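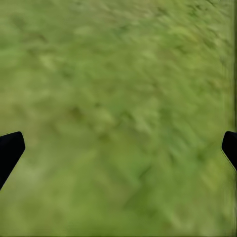 芝生って十一月に種まいても出ますか、うち毎年まだらになるんですけど、とHawi Berheさんからリプをもらったので、ちょっと長くなりますが芝の話をします。連投すみません、興味ない人はミュートで!

まず結論からいくと、種類によります。うちの庭は西洋芝の混合なので秋まきが基本なんだけど、十一月に入ってからだと私の地域ではもう遅い。九月の終わりに済ませておきたかったやつです。今から焦ってまくより、春まで我慢したほうが種が無駄にならないと思う。

高麗芝の人はそもそも話が別で、冬は茶色くなって寝てます。寝てる芝に何をしても起きないので、そっとしておいてあげてください。私は一年目にこれを枯れたと思い込んで、半分はがしました。春になってお隣の同じ芝が青々してきたときの気持ち、忘れられない。

で、まだらの話。うちも三年くらいずっとまだらでした。濃いところと薄いところがあって、水が足りないんだと信じて毎朝まいてたんですよ。夏なんか朝六時に起きて。そしたら余計ひどくなった。

土を掘ってみたら、表面から指二本ぶんくらい下がもうカチカチで、水が下に行ってなかったんです。根っこが浅いところにへばりついてるだけ。そりゃ夏に負けるよね……。

そこで穴あけです。エアレーションっていうと急に立派に聞こえるけど、要はフォークみたいな道具を足で踏んで刺して抜くだけ。穴には川砂を入れて、ほうきで掃く。地味。めちゃくちゃ地味。翌日ふくらはぎが死にます。

去年の春に庭じゅうやったときは、途中から数えはじめちゃって、2626個でした(数えなきゃよかった)。一日では無理で、三日に分けてます。最後のほうは間隔がかなりいい加減です。

効果はというと、その年の夏にはまだ半信半疑、今年になってやっと「あれ、違うかも」って感じ。即効性を期待するとがっかりするので、忘れたころに効くものだと思ってください。

肥料の話も聞かれたから書くと、私はFloltardの粒のやつを使ってます。特別いいのかはわかりません、近所の店にそれしかないので。手でぱらぱらまくと絶対ムラになるから、量を半分に分けて、縦に歩いて一回、横に歩いて一回まく。これだけでだいぶ変わりました。

一回だけ、面倒になって袋から直接ざーっとやったことがあって、そこだけ濃い緑の筋になって一か月消えなかった。来る人みんなに「この線なに?」って聞かれた。肥料です……って答えるしかない。

あと犬。うちの犬は必ず同じ隅でするんですけど、そこは真ん中が茶色で周りだけやたら元気な輪っかになります。した直後にじょうろで水をかけると多少ましです。毎回追いかけるの無理だけど。

芝刈りの高さも大事らしくて、これはSiyabonga Modiseさんに教わりました。短く刈りすぎると地面が焼けるから、夏はちょっと長めにしなさいって。それまで床屋さんみたいに刈り込んでた私、そりゃハゲるわ。

芝刈り機はJamsteadの手押しで、中古を155ランドで譲ってもらったもの。刃を研いだら別物になりました。切れない刃で刈ると葉先がちぎれて、次の日ぜんたいが白っぽく見えるんですよね。病気かと思って調べまくったけど、刃だった。

病気といえば、丸く色が変わって広がるときは要注意で、これは写真だけじゃ私には判断できないです。詳しい園芸店に、芝を土ごと少し持っていくのがいちばん早い。DMでときどき聞かれるんですが、素人なので本当にわからない、ごめん!

コケの質問も来てた。日陰で水はけが悪いところは芝よりコケのほうが強いです。木の北側だけは私もう諦めて、タマリュウを植えました。気が楽になった。全部芝にしなくていいんだよ……と三年前の自分に言いたい。

雑草は、雨の翌日に抜く。以上! 座りこんでラジオ聴きながらやるとわりと好きな時間です。カタバミだけは許してない。抜いても抜いても根のかけらから戻ってくる。

それでHawi Berheさんの質問に戻ると、今の時期にできるのは、落ち葉をためないことと、霜の朝に踏まないことくらいかな。あと春の種は早めに買っておくといいです、うちの近くは三月にはいつも売り切れる。

追記。Anathi Mkhizeさんから「砂を入れすぎて砂場になりました」と報告が来ました。笑っちゃったけど私もやったことある。葉っぱの先がちゃんと出てるくらいで止めて、足りなければ次の月にまた足せば大丈夫です。

もうひとつ追記。穴あけの道具は何がいいかって質問が複数来てますが、私のは先が筒になってて土が抜けるタイプです。ただ刺すだけのより疲れるけど、固い土ならこっち。抜けた土のかたまりは見た目がアレなので、乾いてから集めて花壇に入れてます。

続きの種の選び方はまた今度書きます、犬が散歩だと言ってるので行ってきます!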